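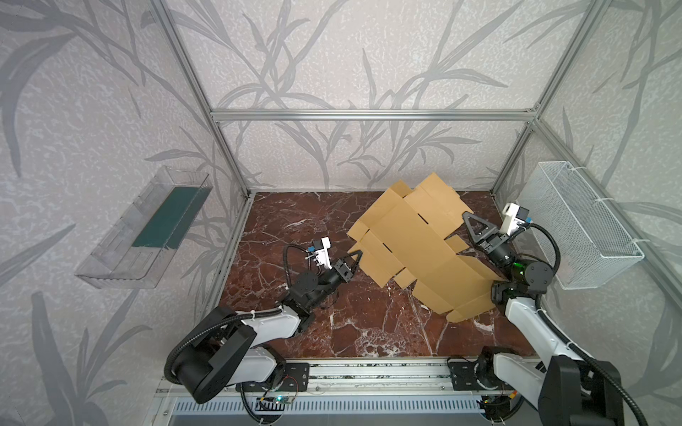

A reader who wrote to the Marnau Wetland Trust in April asked why the eastern shore path was still closed when the winter ducks had already left. The terns had arrived early, the Trust replied, and the first scrapes had been found on the gravel only a short walk from the path.

The Trust has now published its midseason report on the breeding birds of Marnau Lagoon, dated Jul 6, 2018. The report covers the lagoon itself, the Folow reedbed to the north, and the wet meadows along the Greltusen channel. It was prepared by the Trust's field staff from weekly visits made since the start of spring.

Common Terns have had a good season so far. The report lists 21 occupied nests on the gravel island, all on the higher ground toward the western end. Water levels in the lagoon were kept low through the spring by means of the Helmy sluice, and no nests were lost to flooding. Several broods are close to fledging, and adults can be seen carrying small fish in from the channel for most of the day. Visitors are asked to watch them from the southern bank, where the view is good and the birds are not disturbed.

Results for Northern Lapwing were less encouraging. The Greltusen meadows held 11 pairs at the first visit, but a long dry spell hardened the ground before many of the eggs had hatched. Broods moved toward the channel edge, where the grass is taller and the young are difficult to follow. Staff do not yet have a reliable figure for the number of chicks raised and will not offer one until the final visits have been made. 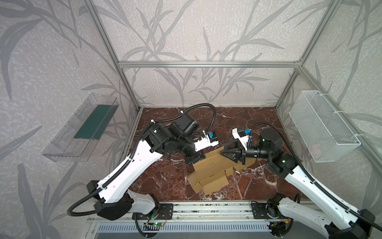

Marsh Harriers nested again in the Folow reedbed, with two active nests confirmed. Both are in the older reed, well away from the boardwalk. The females have been seen receiving food from the males over the northern pool, mostly in the early morning. The section of reed that was cut two winters ago has grown back thickly along its outer side and is already being used by Reed Warblers and Reed Buntings, although the harriers have so far hunted over it without settling there.

The report also describes changes to access. The eastern shore path will stay closed until the last of the terns have left the island. The boardwalk at Folow is open as usual, but the spur leading to the pool screen has been shut while the handrail is replaced. Dogs are not permitted on any of the meadow paths during the breeding season, and this rule applies to dogs on leads as well. Parking at the Helmy entrance is limited, and drivers are asked to leave the gate to the sluice clear at all times.

Observers should submit their records through the Trust's log sheets, which are kept in the hide at the south end of the lagoon. Sightings of color-ringed terns are especially welcome. The color and position of each ring should be noted, with the time and the part of the lagoon where the bird was seen. Partial readings are also of use. Records of nests should be given directly to the Trust's staff and should not be posted in public places, including the sightings board outside the hide.

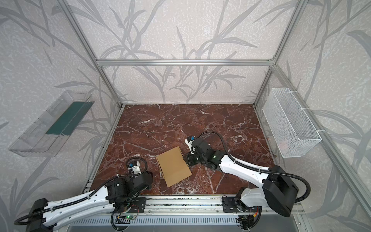
Return passage has begun in a small way. Green Sandpipers have been present on the muddy margin below the sluice, and a Wood Sandpiper was seen feeding there on the morning the report was completed. Water levels will be lowered a little further over the coming weeks to expose more mud along the southern side, and the best viewing is expected to be from the lower windows of the hide in the afternoon, when the light is behind the observer.

The next round of visits will include the ditches on the far side of the Greltusen channel, which were left out this spring while repairs to the footbridge were under way. A full account of the season, with final figures for all three sites, will be published by the Trust after the autumn meeting. Printed copies of the present report can be collected from the Helmy entrance during opening hours.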